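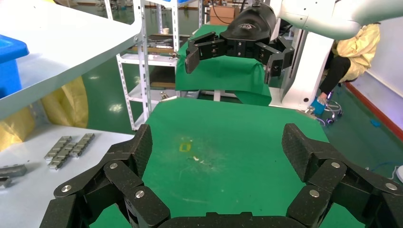

What do you use to stop a home-built gripper from drifting off its target after a few hours of running?

Re-home it on a timer and check it against a fixed mark on the mat. Most drift in hobby builds comes from loose finger links, so do the bolts before you touch the software.

Ornerar
Posted 7:40 pm
Quoting the build notes up top so we've got a starting point. We've got two arms going in the shared workshop now. The one I look after has the jointed black fingers, and by the end of an evening it sets down beside the yellow square instead of inside it. I've logged 1,016 pick and place cycles since June. It's fine at the start of a session and gets worse as it goes.

Bemport
Posted 7:58 pm
How far off, and always in the same direction?

Ornerar
Posted 8:05 pm
2 mm or so, nearly always to the right. Once in a while it goes long.

Drurkora
Posted 8:21 pm
I don't agree with the answer about bolts. If the fingers were loose you'd see scatter in every direction. Steady drift to one side sounds like heat in the base joint, or the encoder losing counts. I had the same thing on mine and spent a whole weekend with threadlocker for nothing. Log the joint temperature first.

Hubáček
Posted 8:44 pm
Could be either. Those fingers have a lot of links in them and every link has its own bolt. If one side loosens more than the other, the grip centre moves to that side and it looks just like drift in the arm. Easy to test. Close the gripper on a machined block at the start of the night and again at the end, with the arm parked. If the block sits in the same spot both times, Drurkora is right and you can leave the fingers alone.

Drurkora
Posted 8:52 pm
Fair enough, that's a decent test. I'd still put my money on the base.

Bemport
Posted 9:10 pm
Has anyone looked at the mat? It's a flat green one, and it has scuffs and lighter patches near the target. If the mat creeps, your square creeps with it and the arm gets the blame. I'd screw a metal corner stop to the bench and measure from that. Brush the bits off it too while you're there, there are white specks right beside the square.

Ornerar
Posted 9:26 pm
The mat is taped at the back only, so I can't rule that out. I've got slotted bar left over and can make a stop from that. Will do the block test tomorrow night.

Hubáček
Posted 9:31 pm
Tape all four sides before you start or you'll be testing two things at once.

Ornerar
Posted 10:15 pm the next night
Results. Mat taped all round, block test done before and after 32 cycles. The block didn't move that I could measure. The drift is still there, a bit smaller. So some of it was the mat and the rest is upstream of the fingers.

Drurkora
Posted 10:22 pm
Base joint. What's the temperature doing?

Ornerar
Posted 10:30 pm
No sensor on it yet. I'll order one – the cheap stick-on type should do.

Bemport
Posted 10:41 pm
I'd add the re-home anyway. Every 50 cycles costs you hardly any time. Mine has done 2,000 like that and stays on the mark.

Drurkora
Posted 10:47 pm
That hides the fault, it doesn't fix it. Get the sensor on first and post the log.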